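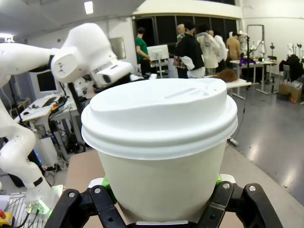

A lidded paper cup held between the green pads of the gripper at the Dusunholm open day.

The cup is the hardest object on the bench, according to Rajkumari Yadav, who runs the manipulation group at Dusunholm. A steel block tolerates almost any closing force. A paper cup with a plastic lid does not. Grip it too hard and the wall buckles, and the lid pops off at the rim. Grip it too lightly and the taper lets it slide.

The lab opened its doors to suppliers and a few outside engineers on 2018-01-24. Visitors stood in small groups toward the windows while the arms worked in front. Most of the talk was about pads.

The ones on show are bright green and sit on the inner faces of two black fingers. Jeltico molds them in a soft compound that the lab has tested since October. Yadav puts their working life at around 700 grasps before the surface glazes and starts to slip. The previous set, from Nanmont, lasted 125.

Control is plain. The fingers close at a fixed speed until motor current crosses a threshold, then hold position. There is no force sensor in the pads. A camera at the wrist looks out past the fingertips and supplies the only view the policy uses during the final approach -- the overhead unit was dropped last year after the arms kept blocking it.

Seraina Brunner, an applications engineer at Myklebust, asked about full cups. Yadav said the group trains on empty ones and on cups weighted with 100 grams of dry rice. Liquid is a separate problem. The load shifts during the lift, and the current threshold was tuned for a load that stays put.

Brunner also wanted cycle time. The lab does not publish one for this task. The approach is slowed on purpose while the team collects grasps, and Yadav declined to guess at a production figure. Work on handing a cup from one arm to the other is scheduled to start once the next batch of pads arrives.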